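How I Clean and Seal a Dark Marble Countertop (and the Seam Where It Meets the Wall) 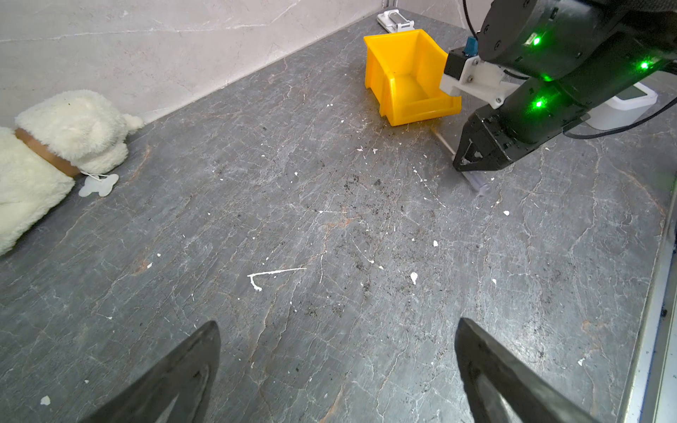

Telma Maldonado

I get more questions about my counters than about anything I've ever cooked on them. Mine is the dark kind of marble, a slate gray with thin pale veins and those faint rust-orange lines wandering through it, and it runs into a wall of much lighter gray marble with soft white veining. I love the two together! I also spent my first year with them doing practically everything wrong, so what follows is the routine I settled on after that, plus the sealing job I do every February.

If your stone is new to you and you don't know what's been put on it, read the water test part first and come back up here.

What you'll need

For everyday cleaning:
A stone cleaner with a neutral pH (I use Trisent, the unscented one)
Two soft cloths, one for wiping and one for drying
Warm water

For sealing:
A penetrating sealer made for marble (I'm on my second bottle of Lastska)
Old white T-shirts, cut up
Cotton swabs for the seam
Painter's tape
Gloves
A kitchen timer, or your phone if you can stand to touch it with gloves on

For scratches and dull patches, I'd add a marble polishing powder and a felt pad, but please read that section before you buy anything.

The everyday wipe-down

Pick up crumbs dry before you bring in any water. A soft brush or a dry cloth works fine. Grit is what puts fine scratches in a dark surface, and if you push it around with a wet rag you're basically sanding.

Spray the cleaner onto the cloth and wipe in long overlapping strokes, going toward the wall and back again. Then take the second cloth and dry the whole thing. I skipped the drying for ages and couldn't work out why the counter always looked cloudy in the morning. It was just minerals from my water! On pale marble you might get away with it. On dark gray you won't.

No vinegar, no lemon, no bathroom spray, no scouring powder. Vinegar eats the polish on marble and leaves dull spots that no amount of wiping will fix. I know there are a lot of pages out there telling you to use it on everything in the house. Not on this.

A drop of mild dish soap in warm water is okay now and then if you run out of cleaner, but it builds up a film, so rinse with plain water afterward and dry well.

The seam along the back

This is the part I used to ignore, and it's where most of the gunk ends up. The joint between the counter and the wall catches flour, coffee, toothpick-sized bits of onion skin, all of it. And the bottom of the wall is usually a bit shadowed, so you don't notice until you get down at eye level and then you really notice.

Once a week I pull everything forward, away from the wall. Then:

1. Run a dry, soft toothbrush along the seam from one end to the other.
2. Vacuum up what you loosened, with the brush attachment on.
3. Dampen a cotton swab with the stone cleaner and go along the joint, turning it as you go. Change swabs when it gets gray.
4. Dry with the corner of a cloth wrapped over your finger.

If the caulk in your seam is peeling or has gaps, fix that before you seal anything. Cut out the old bead with a plastic tool (a metal one will chip the edge, ask me how I know), clean the gap, let it dry overnight, and put in a thin line of silicone that's labeled safe for natural stone. The regular stuff can bleed into marble and leave a dark, greasy-looking border that's very hard to get back out.

About those rusty lines

Orange or rust-colored lines are common in gray marble, and they often come from iron in the stone. They're part of the look. I mention it because my neighbor Domingo Núñez spent an entire Saturday trying to scrub his out with a rust remover, and he took the shine off a patch the size of a dinner plate. Rust removers are usually acidic. Keep them away from marble entirely.

What you do want to know is whether a line is just color or whether it's open. Close your eyes and drag a fingernail slowly across it. If your nail glides over, it's a vein, or it's been filled, and you can leave it alone. If your nail catches, there's a little gap there and it'll drink up oil and wine faster than the rest of the surface. Those are the spots to go over a second time with sealer. If you can feel one side sitting higher than the other, or the line is getting longer, call a stone person. Ours came from Plindgate and had a look at two spots for me – one was fine and the other got a bit of clear resin.

The water test

Drip a small puddle of water on the counter, maybe a spoonful, in a spot you use a lot. Set the timer for 13 minutes and walk away. (Yes, 13. Ten always felt too short to me and fifteen was long enough that I wandered off and forgot.) Blot it up.

If the stone underneath looks the same as before, your sealer is still doing its job. If there's a darker patch, it's time. On a dark slate gray that patch can be hard to spot, so crouch down and look across the surface toward a window or a lamp. Do the test in a couple of places, including next to the sink and one up near the wall. My sink area always goes first.

Sealing, step by step

Pick a day when you don't need to cook dinner. I start after breakfast and we get takeout.

Clear the counter completely and clean it with the stone cleaner. Dry it, then leave it alone for a full day if you can. Any moisture left in the stone gets in the way of the sealer.

Tape along the bottom of the wall if your wall isn't being sealed at the same time. I do both now, but on my first try I let the sealer splash up the lighter stone and it dried in dots.

Test your sealer in a corner you don't care about. Some of them darken the stone and some don't, and it's a lot more noticeable on pale marble than on dark.

Work in sections no wider than your arm can reach. Put the sealer on with a folded piece of T-shirt, enough that the surface looks evenly wet, and let it sit for as long as your bottle says. Don't go past that time. Then wipe off every bit that hasn't soaked in, with a clean dry piece, and buff with another. If you leave extra sealer sitting on top, it dries to a sticky haze, and on dark stone it looks like someone dragged a snail across your kitchen.

Go over open lines and the seam area with a swab, then wipe those too.

Wait as long as the label says between coats. I do two on the counter and one on the wall. After the last one, keep water off overnight and keep oil and anything red off for a day longer.

Dull spots and scratches

A light ring from a glass or a lemon wedge is an etch, and sealer doesn't prevent those (I was so disappointed when I learned that). Small ones can come out with marble polishing powder and a damp felt pad, rubbed in little circles for a few minutes and rinsed off. Try it somewhere out of the way first, and skip it if your counter has a honed, matte finish, or you'll end up with a shiny circle in the middle of it.

For deep scratches, I'd get a quote. The refinishing place I called, Ojeda, wanted $300 to come out and redo one stretch of counter, and the price to replace that same stretch was $2,000, so I didn't have to think about it for very long.

Small habits that help

Use a cutting board, always, even for one lime. Put a tray under the oil bottle and the soap. Wipe up wine and tomato right away, and blot so you aren't spreading it outward. Stick felt dots under anything heavy that lives on the counter – mixers and canisters especially – and check them when you do the weekly seam cleaning, because grit likes to get stuck in the felt.

The cloths go in the wash without fabric softener. It leaves a coating on them and then the coating ends up on your marble.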